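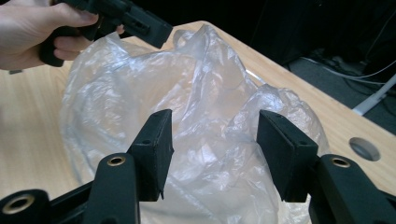
Reshma Ndlovu thinks I'm being too hard on the refill scheme, and she asked that her view go first. Her point is that people in Darow had never been asked to bring a container to a shop before, that habits take longer than a grant period, and that the first half of any project like this looks bad on paper. She would like the funder to read the numbers with that in mind. Fair enough. I've read them that way twice and I still have doubts.

Refill and Return, Darow: interim report to the Clesent Fund
Period covered: start of project to end of December

Where we are

The grant pays for refill points in shops, a returns route for clean plastic packaging, and the outreach to go with both. Refill points are open in 11 shops. The plan said all of them would be running by the end of the summer, and the last two opened in November, so we are late. The delay came mostly from the dispensers. Florkon shipped the first batch with the wrong taps and took five weeks to replace them. They have agreed to cover the return freight but not the lost time, and I don't expect that to change.

We signed up 900 households. I want to be careful with that number. Signing up means filling in a card at a counter, and we gave a free jar to everyone who did. Of those households, 400 have come back to refill something at least once. We can't tell how many have come back a second time, as the card system the shops use only records the first visit. I asked Jadoon, who supply the system, whether this could be changed. It can, for a fee we haven't budgeted. See the requests at the end.

Sales

Rice, lentils and laundry powder do well. Oil does not. Shopkeepers say oil is messy and slow to pour, customers get impatient, and the staff end up wiping down the counter all day. Three shops have quietly stopped offering it. Our original proposal listed oil as the product with the most packaging to save, and some of the savings we promised depended on it. I would rather tell you now than in the final report.

Returned packaging

We said we would collect clean bags and film at every refill point and send them to the recycler by van. Collection is happening. What is in the bins is another matter. A good deal of it has food or labels on it, and the recycler has turned away two loads. Putting up bigger signs was suggested at the last partners' meeting. We have already put up bigger signs.

I'm also not convinced the van makes sense. It drives a full loop on Tuesday whether the bins are full or not, and nobody has worked out what the trip costs per bag of film. I've asked for that to be done before spring. If the answer is as poor as I suspect, we should cut the loop back to the larger shops.

Claims we should stop making

The project leaflet says refill shopping "cuts household plastic in half." I can't find where this came from. It isn't in our baseline survey, and the survey couldn't have shown it anyway, as it asked people to guess at what they threw out in a normal week. The leaflet should be pulled until there is something behind the sentence. Reshma agrees on this one.

What has gone well

The shopkeepers like the footfall and most say they would keep the dry goods dispensers after the grant ends. The school talks were popular, though I don't know what popular gets us. The jars themselves have held up, with few breakages reported.

Budget

Spending is slightly under plan. This is mainly the late openings and should not be read as a saving. Staff costs are on target. Van costs are over, and will stay over unless the route changes.

Requests

1. Permission to move part of the print budget to the card system upgrade, so repeat visits can be counted.
2. Agreement to drop oil from the product list in shops that don't want it.
3. A decision on the van route once the cost figures are in.

The next partners' meeting is in February. Reshma will send the shop-by-shop figures separately, with her own notes.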